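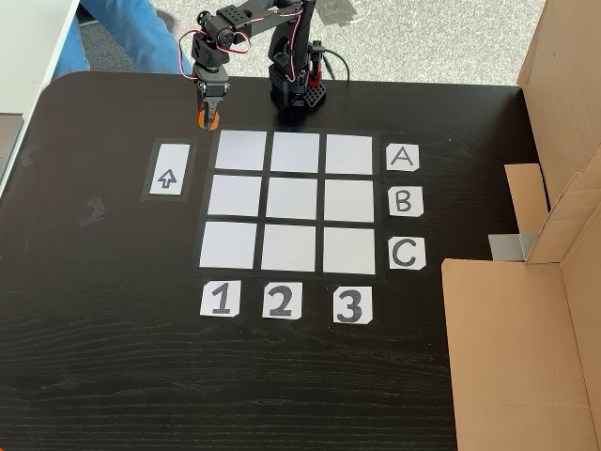 Three-by-three board with rows A, B and C.

Retriever Handling 2: Lining and Casting Drills
Handout for Session 4
Instructor: Mateja Jurić
Revised 05/09/2019

What we cover in this session

Session 3 ended with the walking baseball drill. Everyone should now have a dog that sits on one whistle blast at short range and takes a left and a right back without creeping. If yours does not, stay on the Session 3 homework for another week and watch this one without the dog. You will still get something out of it.

Tonight's work is on lining, which means sending the dog from your side in a straight line to a spot you picked, and on casting, which means changing that line with a hand signal once the dog is out there. A blind retrieve is these two skills put together. The dog has not seen the bumper fall and has only you to go by.

Terms

Line: the direction the dog takes when it leaves your side.
Cast: a hand signal given after the dog has stopped and turned to face you.
Over: a cast straight out to the side.
Back: a cast telling the dog to turn and go farther away.
Angle back: a cast between an over and a back. Most casts on a real blind are angle backs.
Pop: the dog stops and looks at you without a whistle.
Scallop: the dog takes the cast, then curves back to its old line.

Drill 1. Three-pile lining

Put out three piles of white bumpers at 50 yards, well spread. Walk the dog to each pile once so it knows where they are. Go back to the start, heel the dog into position facing the left pile, and wait. Look at the spine, not the head. If the spine is off by a few degrees, the dog will be off by a lot when it gets out there. Re-heel and try again. Send only when the spine and the eyes agree.

Run left, right, center. Do not send for the center pile first. Young dogs tend to like the middle, and it will pull them off the other two.

If the dog goes to the wrong pile, stop it early with the whistle, call it in and line it up again. Do not try to cast it across. That is a different lesson, and mixing them makes for a confused dog.

Drill 2. Mini-T

One back pile at 50 yards, two over piles even with a point halfway out. Send for the back pile. On some sends, stop the dog at the halfway point and cast. Let it go through to the back pile without a whistle at least twice as often as you stop it. Too many stops will give you a pop, and pops are slow to fix.

Give the cast with a still body. Raise the arm, hold it, then give the voice command. Sang-wook Bae will be walking the line with a clicker counter on the Hájek field and will tell you when your feet move.

Drill 3. Water entry

Liser Pond only, and only for dogs that swim without being coaxed. Line the dog from ten feet back so that it enters square. Dogs that run the bank go back to the channel at Jurnisley, where there is no bank worth running.

Common handler faults

Blowing the whistle late. By the time you are sure the dog is off line, it is well off line.
Repeating a cast the dog refused without stopping it first.
Talking too much at the line.
Running one more when the dog is tired.

Homework before Session 5

Drill 1 on four separate days, in at least two places. Drill 2 on two days. Write down wind direction, number of sends and number of refusals. Read pages 50 to 69 of the course packet, including the section on wind drift.

Session 5 meets at the Dilesby lot. Bring water, a long line and nine bumpers.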